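**Small-parts drawers: is it worth dividing them up, and how do you stop them sliding out?**

Hi all! I've finally taken over the spare bench in the laundry and I'm setting up my sewing machine bits, picture-hanging gear and all the odd screws that have been living in a biscuit tin since we moved to Garodwood. I am very excited about this, possibly too excited. My partner has asked me to stop talking about it at tea.

I picked up a little drawer organiser at the op shop, the plastic kind with clear drawers, and I love it already. Before I fill it I'd like to hear from people who've had one for years. What do you put in which drawer? Do you label the fronts or leave them clear? And do the drawers come flying out when you pull them, or is that just the cheap ones? I had one as a kid and I can still hear the press studs going across the lino.

The bench is white laminate, pretty slippery, if that matters.

-- posted by buttonjar, 5 replies hidden (off topic)

---

**Answer 1 (marked as helpful)**

Oh, I love these things! I've got a few on the go in the shed and one in the kitchen for cake decorating bits, and you're going to have a great time with yours.

First thing I'd say is live with it empty for a night or two. Put it on the bench where you think it'll go and pretend to use it. I had mine at the back against the wall to begin with and kept knocking the kettle cord every time I reached over. It's much happier where it is now, where I can open a drawer with one hand and rummage with the other.
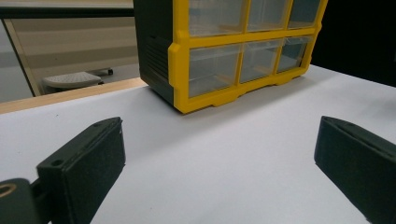
With only six drawers you have to be a bit strict about what earns a spot. I went by job, so everything for hanging a picture lives together (hooks, wall plugs, the short screws, a stub of pencil) and everything for mending lives together. I tried sorting by type first, all the screws here and all the nails there, and I ended up with four drawers open every time I wanted to put up a coat hook. Heaviest stuff goes in the bottom row. Anything you use every week goes up top.

As for labels, I'd leave the fronts clear on the drawers where you can tell at a glance, and only label the lookalikes. Press studs and snaps in two sizes look exactly the same from the front! I use masking tape and a laundry marker, folded over at one end so it peels off when I change my mind, and I do change my mind.

If you want to split a drawer, cut a strip from an ice cream lid and wedge it in. Old blister packs work as well. Cut it a smidge wide so it bows and grips the sides.

For the sliding, a square of that rubbery mesh drawer liner under the unit fixes it completely. Mine's on a white benchtop too and it used to skate backwards whenever I pushed a drawer shut. Ten minutes with the scissors and it hasn't budged.

Have fun, and post what you end up with!

-- Tracey Rudd

---

**Answer 2**

get the Workon ones they have stops on the drawers. the Quartey dont

also dont overfill, thats why they stick

---

**Answer 3**

Agree with nearly all of Tracey's answer, especially sorting by job. I do beading, so mine is colours, and that's the one case where I'd go the other way. I worked out from my order slips that I had 1344 seed beads in one drawer, all the same blue, and I was so pleased with myself until I tipped the lot into the carpet.

Which brings me to the flying drawers. If yours don't have a stop, turn a drawer over and have a look at the back edge. Some have a little lip that's meant to catch and it's only worn down. A dab of hot glue on the bottom at the back gives it something to catch on again. Let it set properly and test it with the drawer empty -- too big a blob and it won't go back in, ask me how I know. You can shave it down with a craft knife.

For really tiny stuff I put it in a lidded pot first and then put the pot in the drawer. The Prorano pots fit mine with a bit of room over the top, but measure yours, there's no standard size with these. Small zip bags are fine too, they just get scrunchy.

And wash it before you fill it if it's from the op shop! Pull every drawer, warm water and dish soap, old toothbrush in the corners. Not the dishwasher. I warped a set that way and two of the drawers never sat straight again. Leave them upside down on a tea towel overnight, because damp plus pins equals rust.

---

**Comment from buttonjar:** Thank you!! Washed it this arvo and the drawers are on a towel as I type. Going by job, picture-hanging first. Found mesh liner under the sink that I'd forgotten buying. Does anyone keep spare fuses in theirs or should those stay near the meter box?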